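Club > News > Newsletter

Standstead through to regional cup final

January newsletter
By Maricica Cozma

Standstead will play in the regional cup final for the first time in 13 years after a 2-1 win over Tulon in the second leg at home. The first leg had finished level at 1-1, so it came down to one evening, and over 600 people turned up to watch it.

Tulon had the better of the first half. They scored from a corner after 20 minutes and should have had another when their winger was left alone at the back post. Our keeper, Alex, got a foot to that one, and we went in a goal behind.
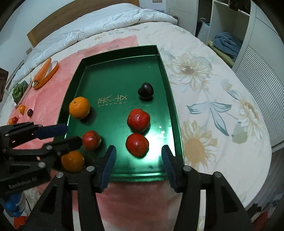
The change came at the break. Coach Bălan moved to three at the back and pushed both fullbacks up the field. Ten minutes later a long throw was only half cleared and Alex's younger brother Stefan hit it low into the corner. The winner was a penalty with six minutes left. Tulon complained about the call for some time and had a player booked for it.

"We were poor for 45 minutes and good for 45," Bălan said afterward. "I would like to see the good part earlier next time."
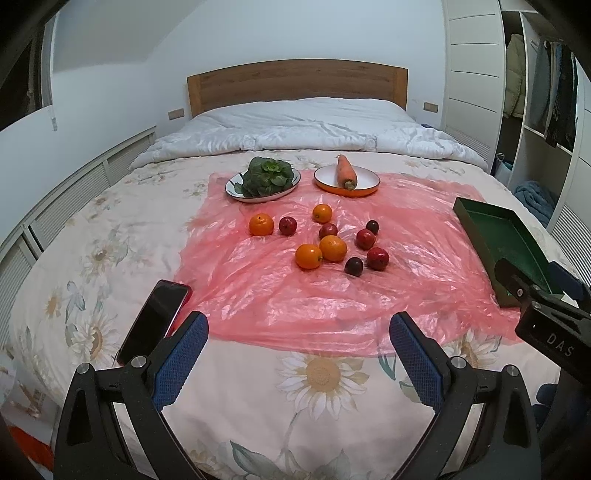

The final will be played at a neutral field, and each club has been given 619 seats. Season ticket holders can buy first, up to two each, from the club office between 5 and 8 p.m. Any seats left over go on general sale the following week. There are also 135 places on the supporters' buses, which need to be booked separately.

The under-15s lost their quarterfinal on penalties and are back in league play. Training for all youth teams stays on the lower field until the drainage work is finished.

Contact the club office | Copyright Standstead | Back to top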